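Brudden Curbside Parking Cone, Weighted, Pack of 4

I started selling these after my own street got torn up for sewer work and every delivery van in the county decided my driveway was theirs. I'd bought cheap cones twice and both times they ended up two houses down after a windy night. The Brudden has a rubber base you can stand on, and mine hasn't budged since July.

You get 4 cones in a pack, plus 2 clip-on signs that say NO PARKING on one side and are blank on the other so you can write your own (school pickup, moving truck, whatever you need). The clips are stiff at first — work them back and forth a bit and they loosen up.

Painemal Road neighbors, you already know me, so just knock and save the shipping.

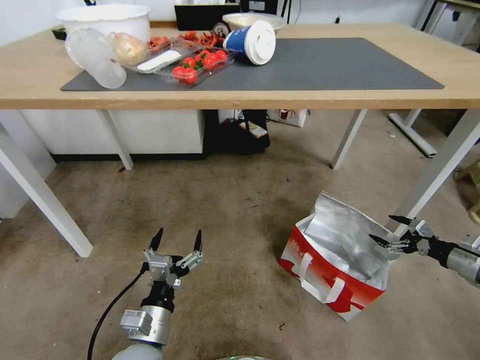 Bread roll, cherry tomatoes and a paper cup on the desk mat.

One thing I get asked a lot: no, a cone doesn't give you the right to a public parking spot. Check with your town before you put one in the street. On your own driveway or a private lot you're fine, and that's where most of mine go. Horacio Retamal runs the lot behind the Edeo building and he bought three packs, then came back for more signs!

We've shipped more than 3,000 of these now and the orange still holds up well in the sun. If a base cracks in the first year, email me a photo and I'll send a new one.

Item number 335. Stacks flat for storage, fits in most trunks. Also goes with the Haner chain kit, sold separately. Orders in before noon go out the same day — Dardo Salinas does the packing and he's quick.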